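How to descale a filter coffee machine with citric acid

When the water in your town is hard, a coffee machine becomes slow after some months and the coffee starts to taste flat. I live in Prerby, where the kettle gets a white crust very fast, so I do this job often. It costs little and you don't need special products.

What you need
Citric acid powder (the food kind)
A measuring jug
A kitchen scale
A soft cloth
Clean tap water

Before you start
Empty the machine, take out the paper filter and throw away the old coffee. If your machine has a water filter inside the tank, remove it too. Please check the manual first -- a few makers do not allow citric acid, and then you must use what they recommend. My own machine is an old Kalosico and it has no problem with it.

Step 1. Make the solution
Pour 1000 ml of lukewarm water into the jug and add 61 g of citric acid. Stir until you see no more grains. Do not use boiling water. Keep the powder away from your eyes and wash your hands afterwards.

Step 2. Run the first part
Fill the tank with 600 ml of the solution. Put the empty pot in its place and switch the machine on. When half of the liquid has gone through, switch it off and leave it for 5 minutes. Then switch it on again and let it finish.

Step 3. Run the rest
Pour away what is in the pot and repeat with the remaining solution. If small white pieces come out, this is only the limescale.

Step 4. Clean the cups at the same time
Any solution left in the pot is still useful. I pour it into the travel cups which have brown stains inside, wait a little and rinse them well. For the lid I use a small brush, as the old coffee likes to hide under the rubber ring.
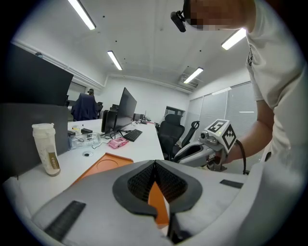
A white coffee tumbler on a desk.

Stainless steel and glass take this treatment well. I would not do it with aluminium, or with enamel that has chips.

Step 5. Rinse
Run two full tanks of clean water through the machine. Smell the pot after the second one. If it is still sour, run a third. Wipe the outside with the damp cloth and leave the tank lid open overnight.

How often?
With hard water, once a month if you make coffee every day. My sister-in-law in Geddes has soft water and she does it twice a year.

Where to buy the powder
I get mine in a paper bag from Stoltara, in the baking section. Close the bag tightly after use, or it becomes one hard stone.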